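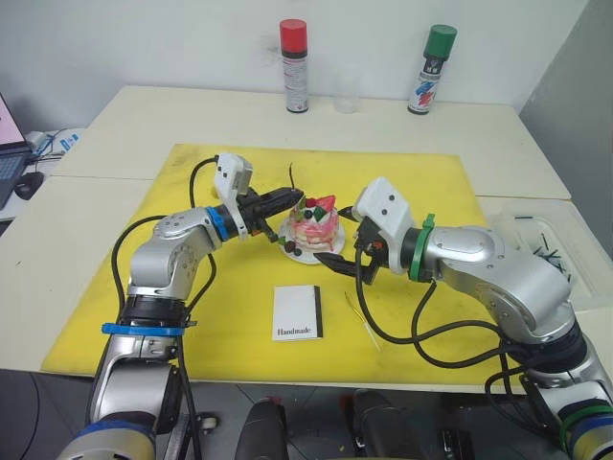 Oana Bucur a écrit :

> Bonjour,
> J'ai relu la note sur la saisie de tiges fines et je bute sur la section consacrée à la vue poignet. Vous attribuez le gain au recadrage de l'image autour de la zone de préhension. Or, dans la même série, la tête d'action passe aussi d'une pose absolue à un déplacement exprimé dans le repère de la pince. Les deux modifications sont introduites ensemble et le tableau ne permet pas de les séparer.
> Deuxième point : les 838 essais d'évaluation sont-ils tous réalisés avec le gâteau en place ? Si l'assiette sert de repère visuel, la politique peut très bien apprendre une position relative à l'assiette et ignorer la tige.
> O. B.

Bonjour Oana, bonjour à tous,

Temps de lecture : 4 min

Sur le premier point, l'objection est fondée. L'ablation croisée existait, mais elle n'avait pas été reportée dans la note. Sabina Wijesinghe l'a relancée en février avec la branche courante de Plarora, à jeu de données constant : 410 démonstrations en téléopération, découpées en 2 986 segments. Résumé des quatre configurations :

- pose absolue, image entière : référence ;
- pose absolue, recadrage : gain faible, dans la dispersion entre graines ;
- déplacement relatif, image entière : l'essentiel du gain ;
- déplacement relatif, recadrage : meilleur résultat, avec un écart modeste par rapport à la précédente.

Le texte sera corrigé en conséquence. Le recadrage reste utile dans un cas précis, lorsque la tige est presque parallèle à un doigt et que son extrémité basse s'en approche. En image entière sous-échantillonnée, la tige n'occupe plus qu'une largeur de l'ordre du pixel et l'estimation d'orientation devient instable. La politique ferme alors trop tôt, et le doigt pousse l'objet au lieu de le saisir.

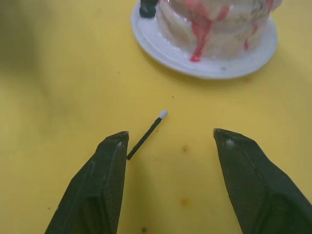

Fig. 2. Vue poignet : pince ouverte, tige à bout blanc proche du doigt gauche, assiette au second plan.

Sur le second point : oui, l'assiette est présente dans tous les essais. Melati Chin a fait un contrôle par masquage, en remplaçant la zone de l'assiette par la couleur moyenne de la table au moment de l'inférence. L'approche se dégrade (trajectoires plus lentes, davantage de corrections latérales), mais l'alignement final change peu. J'en déduis que l'assiette intervient dans le déplacement grossier et assez peu dans les derniers centimètres. Le masquage produit toutefois des images hors distribution, donc je ne m'appuierais pas sur ce seul contrôle. Un test plus propre consisterait à déplacer l'assiette indépendamment de la tige. Il figure au protocole de Tambunan et n'a pas encore été exécuté.

Deux remarques pour ceux qui voudraient reproduire :

1. Le repère de la pince doit être celui du poignet au début du segment, et non celui de l'instant courant. Syahrul Sitompul a perdu du temps là-dessus. Avec un repère glissant, les erreurs s'accumulent au fil du segment et la courbe de validation n'en montre rien.

2. Le pilote Munix renvoie l'ouverture des doigts avec un retard variable. Nous réalignons l'état de la pince sur l'horodatage de l'image avant la découpe. Sans ce réalignement, les étiquettes de fermeture se décalent vers la fin du segment.

Reste la question du second bras. Il est actif dans les démonstrations et ses articulations entrent dans l'état, mais nous n'avons pas mesuré ce que la politique en fait pendant la saisie. Geler ses entrées serait un test peu coûteux. Si quelqu'un de Pulitz a déjà le script, je suis preneuse.

Les journaux de l'ablation sont dans le dépôt commun, au même endroit que les précédents. Les vidéos suivront quand le transfert sera terminé.

Cordialement,
Sulastri Manurung

Ce site utilise des cookies nécessaires au fonctionnement des archives de la liste. En poursuivant votre navigation, vous acceptez leur dépôt. Accepter | Paramétrer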